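Youth player registered with two clubs, which one counts?

Asked by Nithin Mudaliar, February 2018

My son is 15 and plays left back. He was with Colano for two seasons. In August he moved over to Skisham, we signed the form at their office and paid the fee, and he has played eight league games for them. Last week the league secretary emailed to say he is still listed as a Colano player and can't play again until it is sorted out.

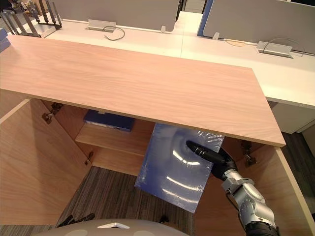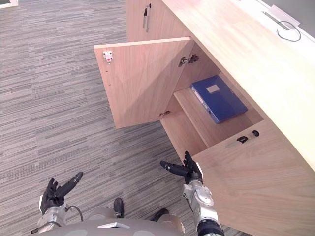
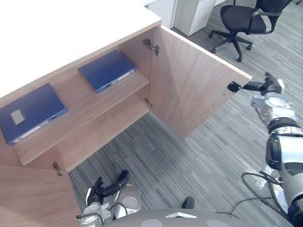

Skisham says they sent the transfer in. Colano says they never got a release request, and that we still owe them $135 from last season. I don't think we do, but I can't find the receipt. 

What I want to know:
Can Colano hold his registration over the money?
Will Skisham lose the points from the games he played in?
Can he train with Skisham in the meantime?

3 answers

Brenda Goodall
I did registrations for a youth club for almost 20 years, in a different league from yours, so check this against your own rule book.

On the money, most leagues let the old club object to a transfer over unpaid fees, but they have to do it in writing and within a set time after the request. If Colano never received a request then that time hasn't started. Ask the league secretary two things: the date the transfer was received, if it was, and whether Colano has filed an objection. Get the answers by email. Phone calls are no use to you later.

For the $135, look through your bank statements for last season. A statement line showing the club's name and the amount was always good enough for us. If you can't find it, you can pay it now and write "paid under protest" in the email, then argue about it once he is playing again. I know that's annoying.

The points depend on who made the mistake. In my league a club that fielded an unregistered player lost the points unless it could show it had filed on time. So Skisham has its own reasons to find that form. Ask them for a copy with both signatures on it — yours and the club's — and the date. If all they have is a form with no sign it was ever sent, the league will probably treat it as not sent.

Training is normally a separate matter from matches, but there is the insurance question. Ask if he is covered while the registration is open. If they can't tell you, keep him home until they can.

Engelbert Ammann
Just pay the 135. Our club once got fined 1,000 over something like this and it dragged on until the season was over. Not worth it.

Bindu Rao
Brenda covered most of it. I'd add that some leagues issue a temporary permit while a transfer is being looked at. Ours did it for my daughter and it took a few days. It has to be requested by the new club, parents can't do it, so you will need to push Skisham.

Also check his date of birth and the spelling of his name on both registrations. My daughter was in the system twice, one time with our last name misspelled, and the second record was the one that had been transferred. The old one stayed with the first club and that was the whole problem.

Comment from Nithin Mudaliar
Thanks. I found the payment on a bank statement and sent it to Colano and the league. Still waiting on the form. I'll ask Skisham about the permit tonight.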